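4. Setting up the table for the tidy-up task

Section 4 covers the two-arm station used by the Horura student robotics club for the tidy-up task. Members should have finished Section 3 (power-up and homing) before they touch the table. Allow one full club session the first time.

4.1 Before you start

Check that both arms are homed and that the emergency stop is within reach of the person at the keyboard. Keep one person on the stop at all times. If you are working alone, do not go past step 3 of this section.

Caution: Keep hands, hair, lanyards and sleeves out of the space between the arms whenever the motors are on. The arms do not sense people.

4.2 Placing the vanity box

1. Turn the motors off.

2. Stand the vanity box toward the back of the table with the mirror raised and the drawer side facing the arms. The gold knob must face forward.

3. Pull the drawer out by hand and check that it slides freely. If it sticks, take it right out and wipe the runners.

4. Place the clear compartment tray against the right side of the vanity box. Leave no gap between them, or small items will fall through.

5. Put the pear and the boxed mouse to the right of the tray. These are distractor items. The arms should leave them where they are for the whole run.

6. Turn the motors on and load the pose file named vanity_open. Both grippers move in over the table and stop. Check that the left one stops clear of the open drawer and the right one stops clear of the tray.

Note: If either gripper stops closer than 2 cm to the vanity box or the tray, press stop and repeat the homing in Section 3. Do not push the arm by hand. 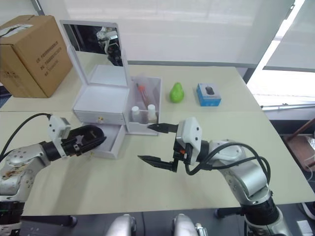 4.3 Laying out the loose items

1. Send both arms to the rest pose and turn the motors off again.

2. Stand the small bottles in the tray.

3. For layout B, add the makeup brushes to the tray, handles together in one bundle.

4. Set the two black jars at the left front of the table, one behind the other. Do not stack them.

5. Lay the two pink pads flat to the right of the jars, in front of the drawer. They must not touch each other.

6. Leave the drawer open and empty.

Teams using the Skála trainer software can load layout B from the menu. In Pradance, type the layout number, 147. Number 146 is the old layout without pads and is no longer scored.
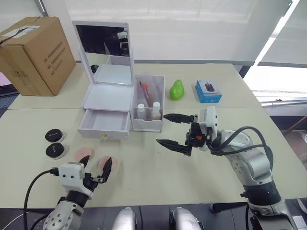 Run the reach check from the keyboard before the first attempt. Each arm goes to its start position with the gripper open and waits for a key press. Watch the cables as well as the fingers. A loop that catches on an elbow can drag the wrist off line, and the software will report error 324 (joint load). Clear the cable with the motors off, then home both arms before trying again.

After a failed run, put every item back by hand and start again from step 1 of 4.3. Write the attempt in the logbook even if the arm only moved a short way.

Scoring is in Section 5. Spare finger pads and cable ties are in the Vorkico drawer under the bench.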